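FOR RELEASE 07/04/2024

Onton puts its bin-picking house rules out in the open, free for any shop to copy

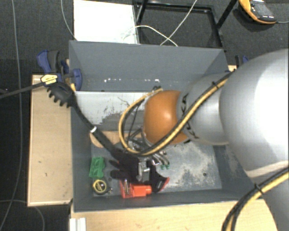 A mixed bin on the bench, with the bin clamped and the arm reaching in. Photo: Onton

NELBRIDGE – Hi, I'm Noémi Barta, and I look after safety and test practice at Onton. They let me write this release myself (thank you, marketing!), so it's going to sound like me talking, and I hope that's okay with the trade editors who usually get something stiffer from us.

The news is short. As of today, the Onton Bench Rules for Mixed-Bin Picking are free to download, print, mark up and argue with. No sign-up form, no sales call afterward. We've been using them in our own shop in Nelbridge, and so many visitors asked for a copy that I got tired of emailing the old one with my notes in the margins.

The full document has 69 rules, which I know sounds like a lot. Plenty of them are one line long. "Clamp the bin before you power the arm" is one line. So is "Write down what went into the bin before the first pick." The longest is the one on cable slack and it runs most of a page, with drawings, and I'm not sorry. A cable bundle on an arm has to have enough loop to let the wrist turn and still stay out of the way of the fingers, and people get this wrong in both directions.

What's in it

The rules come in 9 sections. They start with the bench itself (what it stands on, how the bin is held, where the floor cables run) and go on through the arm, the gripper, the objects, the person at the bench, stopping and restarting, record keeping, cleaning up and, finally, how to change a rule. I'm fondest of the objects section, so let me go on about that for a second.

A lot of picking tests get done with tidy things. Boxes, cans, a nice stack of identical blocks. That's fine for a first day, but then somebody hands the machine a real bin and it all goes sideways. Our rules ask for a mix: something soft, something long enough to stick out over the rim, something small and metal, something with an awkward outline. In our photo that's a work glove, a black spaghetti server, a tape measure and a green plastic block with scalloped cutouts, among other bits. The server is a favorite of mine. Long handle, toothed head, and it'll lean on the wall of the bin in a way that makes you think hard about where to grab it.

We also ask that you don't arrange the things. Tip them in and leave them. If you fix the pile by hand between picks, you write that down, and the run gets marked as "assisted." We had some loud lunches over that one. I won.

Who it's for

Small shops, mostly. If you run a big plant you already have a safety department and a shelf of binders, and you should keep listening to them. These rules don't replace the machinery law where you live or the published robot safety standards, and they don't certify anything. Your risk assessment is still your job! What we wrote is the layer under all that, the daily bench habits that formal standards leave up to you.

Two partners have been trying the rules out with us. Quintana, who build fixtures, took the clamping section apart and sent it back much better. We now ask for clamps on 2 opposite sides of any bin that the arm can push against, and for the clamp handles to be part of the arm's keep-out map. Flulness, who make test software, helped with the record sheet, so it can be filled in on paper or on a screen and come out the same either way.

A bit of background

Our building in Nelbridge went up in 1922 as a machine shop, and when we moved in there was still a painted board by the back door with the old shop rules on it. Tie back your sleeves, that kind of thing. I liked how plain it was. You could read it standing up with your hands full. I kept a photo of it next to my keyboard the whole time I was writing, and whenever a rule of mine got too long I'd look over at it and cut.

We'll be taking comments all through July. Every one gets read, and the ones we turn down get a written answer, because I've sent careful comments to other groups and heard nothing back and it drove me up the wall. If your comment changes a rule, we'll put your name (or your shop's name) beside it in the next edition, unless you'd prefer we didn't.

The rules, the blank record sheet and the cable drawings are on the Onton website under Bench Rules. Shops can put their own logo on the printed version. All we ask is that if you change a rule, you mark it as changed, so that two people comparing results know what they're comparing.

About Onton

Onton builds and tests picking cells for small manufacturers and repair shops. The company is based in Nelbridge.

Press contact

Noémi Barta, Onton, Nelbridge. Use the press form on our website and it'll come straight to me. I'm happy to talk on the phone, and I'm very happy to talk about cable slack.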